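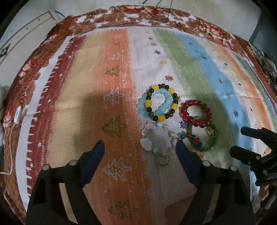 Does the new Skekent code make hand-held gripper work any safer?

Only on paper so far, as the code is voluntary and carries no penalty.

Jan 17, 2021. The code, drafted by Skekent with the tool maker Festik, runs to 226 clauses. It asks firms to log pinch injuries, check finger pads every 10 days and keep a written grip limit for small, fragile goods. Of the 151 firms invited to sign, eight have done so. Rasine, the largest user of such tools in the region, has not.

Festik calls the text "a strong start." Its own product line already meets every clause, and the draft went out with no outside test results. Skekent says some will be published in August. It would not say who is running the tests.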